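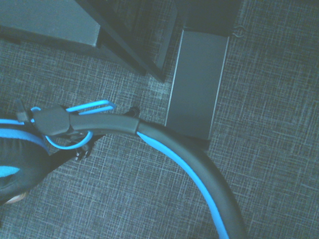

Before you start

Low-pile carpet with a fine crosshatched pattern hides a lot. Crumbs, staples and grit sit down between the pale threads and you won't see them until the light comes in low across the floor. The parts that wear worst are the ones beside furniture legs and along the bottom of cabinets and boxes, where the vacuum head bumps and turns away.

The method below is for a small office or study with a desk and a freestanding box or cabinet on carpet. Allow a morning for it, plus drying time. I do ours on a Wednesday because the bins go out that night.

What you need

Vacuum with a crevice tool and a flat floor head
Stiff nylon hand brush
Two buckets
White cotton cloths (coloured ones can bleed)
Wool-safe carpet shampoo, or whatever the carpet maker recommends
Felt pads or plastic cups for furniture legs
Masking tape and a pencil
Kitchen foil

Step 1. Mark where things stand

Put a short piece of masking tape on the carpet at each leg and at the front corners of any box or cabinet. Pencil a letter on each one so you know which corner it belongs to. A crosshatch makes this easier than plain carpet, as you can line the tape up with the grid.

Leave the tape down for the dry work and lift it before you wet that section.

Step 2. Empty and move

Take everything out of the cabinet first. Check the sides and corners for hooks, wire loops or anything else that sticks out, and keep those clear of the carpet when you tilt it. A loop pile will snag on the smallest bit of wire and pull a run right across the room. If a hook comes off easily, take it off.

Lift desks with a second person. Don't drag them. Legs that come down to a narrow tip dig in and leave a furrow that no amount of brushing will get out.

Step 3. Vacuum in two directions

Go over the whole floor slowly, up and down the room, then again side to side. Use the crevice tool along the skirting and over the spots where the legs stood. Most people stop too early at this stage. Any dry dirt left behind turns to mud as soon as it gets wet.

Step 4. Lift the dents

Lay a damp white cloth over each dent and leave it for 5 minutes. Take it off and work the pile up with your fingertips or the edge of a spoon. Brush lightly afterwards, following the pattern. Old dents may need a second go the next day.

Step 5. Test, then wash

Try the shampoo in a corner that the furniture will cover. Blot it with a white cloth and look for colour. If any slate or blue comes off, stop and use plain water only.

Otherwise mix it to the strength on the label, with clean water in the second bucket for rinsing. Work in patches you can reach without stretching, starting at the far wall and finishing at the door. Brush gently, blot, rinse the cloth, blot again. Go easy on the water. A soaked backing takes days to dry and will smell.

Step 6. Dry

Open the windows and keep off the floor until it feels dry to the back of your hand. Overnight is usually enough in summer. In winter run a fan as well.

Step 7. Put it back

Stand each leg on its felt pad or cup. If the carpet is still a little cool to the touch, fold a square of foil under anything metal so it can't leave a rust mark, and take it out the next day. Set the furniture a hand's width off its old marks if there's room. The pile gets a rest and the wear is spread around.

Put the hooks back on last.

Hemi Cartwright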